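Week 4 - Daylight in Rooms

Reading for this week: chapter 4 of the course reader, and the short handout on sky conditions from last time. Bring both on Thursday. We will use the sky table again.

1. Where the light comes from

Daylight reaches a point in a room by three routes. Some of it comes straight from the patch of sky you could see if you put your eye at that point. Some bounces off things outside, such as the ground or the building across the street. The rest bounces off surfaces inside the room before it arrives.

We call these the sky component, the externally reflected component and the internally reflected component. Add them together and you have the daylight factor at that point, given as a percentage of the light falling on open ground outside under an overcast sky. Direct sun is left out. Students forget this every year and then wonder why their numbers don't match a reading taken at noon in June.

A daylight factor of 2 percent at the desk is usually described as adequate for reading, with electric light needed for part of the day. At 5 percent or more a room feels bright and people tend to leave the lamps off.

2. The no-sky line

Stand at the back of a deep room and crouch to desk height. If you can't see any sky through the window, you are behind the no-sky line. Everything you get there is reflected light, and the area will look gloomy compared with the front of the room even if a meter says it is passable.

The line moves with two things: the height of the window head and the height of whatever stands opposite. Raising the head pushes the line further back. Widening the window does very little for depth, though it helps the corners.

The old rule of thumb says useful daylight reaches two to two and a half times the head height into the room. It is good enough for a first sketch. Don't hand it in as a calculation.
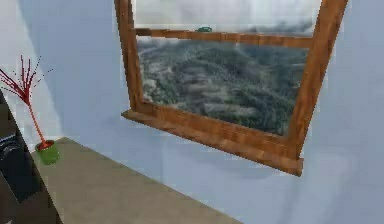 3. Glass area and frame area

The opening in the wall and the area of glass are different numbers, and the daylight formulas want the second one. Stiles, rails and glazing bars all take their share. In a window with many small panes the loss can be large, and thick walls add to it by shading the glass at low angles.

Work from the manufacturer's section drawings if you have them. The Nieminen drawings in the course folder give frame widths for each window type and we will use those for the assignment. If you are surveying an old building, measure the glass pane by pane and add it up.

Dirt also matters. Apply the maintenance factor from the reader, with the lower value for sloping glass or a busy road.

4. Surfaces

Reflectance is the share of light a surface sends back. White paint is high, bare brick is low, and most timber falls in between depending on the finish. Ceilings do the most work at the back of the room, as light coming up off the ground strikes them first. Floors get covered with furniture and rugs, so use a cautious value.

The wall that holds the window is worth some thought. It gets no direct skylight of its own, and if it is dark the contrast with the glass is harsh. A pale finish there, or a splayed reveal, softens the change from bright to dark and cuts down on glare. Old masons splayed their openings for the same effect.

5. Assignment

You have a plan and section for the Skolano reading room. Complete the following:

Find the no-sky line at desk height and mark it on both drawings.

Work out the net glass area for the north wall.

Calculate the average daylight factor using the formula in the reader. Show each step.

Repeat with the window head lowered to the level of the door head, and write a paragraph on what changes - in words, please, as well as figures.

The finished sheet is marked out of 28. Units are checked. An answer with no units loses the mark even when the number is right.

Room surveys for the second project will be in the Bakix building, room 49. The meters have to be signed out before you go up, and they come back the same day.

Next week: glare, blinds and shading.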